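A-yeong Nam
I rent out the lower unit of a two-family house in Minlow. The last tenant moved out at the end of June and the new one moves in at the start of August. People keep asking me what goes into turning over a rental, so I'm going to write it down while I remember it. Thread.

A-yeong Nam
The unit is two bedrooms and one bath, first floor, with a shared driveway. I live upstairs. I bought the house from Bok-nam Min, who had owned it a long time and left me a folder of appliance manuals and paint codes. Keep the folder if anyone ever gives you one.

A-yeong Nam
First thing was the walkthrough with the outgoing tenant. We did it together with the move-in checklist from two years ago and both signed it. Went room by room. It took under an hour. She got a copy before she drove off.

A-yeong Nam
Deductions from the deposit: one broken blind in the back bedroom and a missing mailbox key. That was it. Scuffs and nail holes are normal wear where I am, so I paid for those. Check your own state, the rules are different all over.

A-yeong Nam
I mailed the itemized letter and the check the same week. The lease gave me 28 days. I don't see the point of using all of them.

A-yeong Nam
Next was getting the listing up. I wrote it myself. Last time I paid an agent and the text said "sun-drenched oasis" about a unit that faces north. This time I put the square footage, the heat type, who pays which bill, where you park, and the pet rule.

A-yeong Nam
Rent. I looked at what else was listed within a mile, only two-bedrooms, only ones with parking. Then I walked past four of them to see the buildings. Two had no yard and one was over a bar. I set mine $50 under the closest match because I wanted it filled for August.

A-yeong Nam

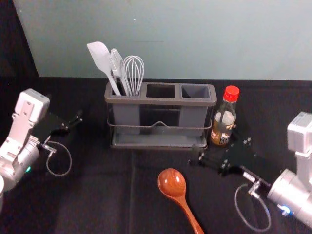
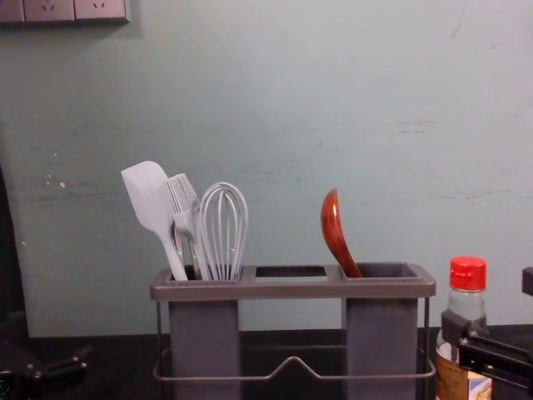

Gray utensil holder, dark surface, plain wall.

A-yeong Nam
I put the listing on Sisto and on the neighborhood board. Sisto got 300 views in the first few days. The board got far fewer, but the people who wrote from there had read the whole thing. Sisto messages were mostly "is this available" and then nothing.

A-yeong Nam
Showings: I did them in two blocks, 5 to 7 in the evening, fifteen minutes each. Everyone got the address and the parking instructions the night before. Nine people signed up and six came. One was forty minutes late and I still showed it.

A-yeong Nam
Things people asked that I should have put in the listing: water pressure, whether the bedroom windows open all the way, which cell carriers work inside, and where the trash goes. I added all of it that night.

A-yeong Nam
Work done between tenants, total $2,689. Most of that was the bathroom floor, which had a soft spot by the tub. The quote was $2,582 for the floor alone, and the rest was blinds, a lock change, caulk, and a new mailbox key.

A-yeong Nam
The floor crew was from Landel. They came when they said they would. They did leave the toilet disconnected overnight, so if I'd had someone living there it would have been a problem. Ask about that before you schedule.

A-yeong Nam
Changed the locks even though I got all the house keys back. I do it every time. The hardware store rekeyed the cylinders while I waited and it cost less than new ones.

A-yeong Nam
Applications. Same form for everyone, same questions, and I wrote my criteria down before the first showing. I took them in the order they came in and stopped at the first one that met all of it. I told the other applicants the next day so they could keep looking.

A-yeong Nam
I don't charge an application fee. I pay for the credit check myself. I only ran one this time so it didn't add up to much.

A-yeong Nam
Lease is twelve months. I added one page about the shared driveway after last winter. It says who shovels what part and where the cars go when it snows. We went over it out loud at the signing and the new tenant asked to change one line. Fine with me, we changed it.

A-yeong Nam
Someone asked if I use a management company. I got a price from one called So two years ago. They wanted a month's rent to find a tenant plus a cut every month after that. With one unit and me living upstairs it made no sense. If I had three buildings I'd think about it.

A-yeong Nam
Someone else asked about insurance. I called my agent before the unit went empty. My policy has a limit on how long it can sit vacant, and one month was okay. Get the answer in an email.

A-yeong Nam
Still on the list for July: smoke alarm batteries, clean the dryer vent, and the storm door closer, which has been slamming since spring. Also need to switch the electric back out of my name on the move-in date. I forgot that last time and paid for eleven days of someone else's air conditioning.

A-yeong Nam
I can post the walkthrough checklist if people want it. It's two pages and most of it is copied from Bok-nam's old one, with the driveway and the dryer vent added.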